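Small Table, Big Job: Setting Up a Shared Meal Corner
By Wing-sze Hsieh, with Chak-lun Peng and Nafula Nyaga
Apr 16, 2024

Our project started in February with a simple complaint: dinner dishes always ended up in one big pile and people ate standing up! We wanted to find out if a better layout could fix that in an ordinary home, using only things already there. Kuo-hua Chow, our advisor, gave us two rules, no shopping and no drilling.

Setting the table
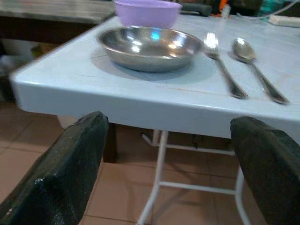

Place settings were the most fun to plan. We tried every order we could think of, and the one we liked best keeps the bowl on the left with the fork and then the spoon to the right of it, handles toward the person eating. A shallow steel bowl like this one has a wide rim, so it's easy to grab, and we put the deeper plastic bowl behind it for sharing (rice, fruit, whatever is going).

Clearing the table

Clearing took more thought. Cups, papers and bowls all compete for the same top, and the space underneath fills up with bags and boxes. Our plan is to move the bowls first, then cups, then paper. 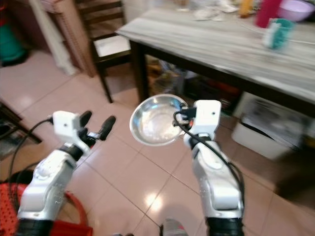

Why do the bowls go first? They take up the most room, and once they're gone you can wipe half the table before touching anything else.

Seating was the last piece. Plastic stools are light and can go back against the wall after a meal, and a small side table can hold a storage box between meals. 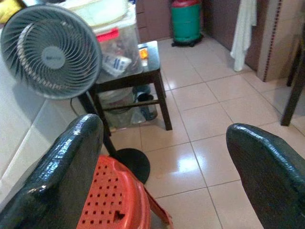

What we would try next

Chak-lun wants to test the layout with 10 people at one meal, which sounds like wonderful chaos. Nafula would like to label the storage boxes.

Last updated by Wing-sze Hsieh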